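Can a machine do the washing-up yet? (page 1 of 2)

Skaketix
Saw a bloke on another board say we'll all have kitchen robots soon. I do nights in a packing hall and our arm still sulks if a box turns up sideways. So who's right? Would you trust one with your plates?

Wilodport
Depends what you call a chore. I've been playing with simulated kitchens since June and clearing up is the hard bit. My current one has a plate, a tray with a couple of small things on it, one of them green and yellow like a bit of lime, and a rack over on the left. Two arms, black fingers. Looks like nothing, doesn't it? I've run it 4000 times and I'm still fiddling with the grip!

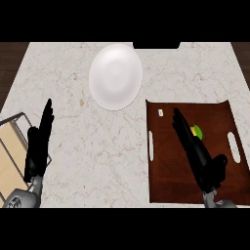 Bellis
4000 goes at a pretend kitchen proves very little, sorry. Real worktops have crumbs and puddles and a cat. My mum clears hers in 2 minutes and never needed a graphics card.

Wilodport
Fair, but I can break 900 pretend plates in an evening and it costs me nothing — try that with your mum's.

Ralex
Bit harsh, Bellis. We've got one loading parts at work and it does 40 an hour all day long. Same part, same spot, mind you. Lime on a tray, I wouldn't bet on it.

Skaketix
So shop floor yes, kitchen no? I'll keep my rubber gloves then. Wilodport, post again when you've got the grip sorted.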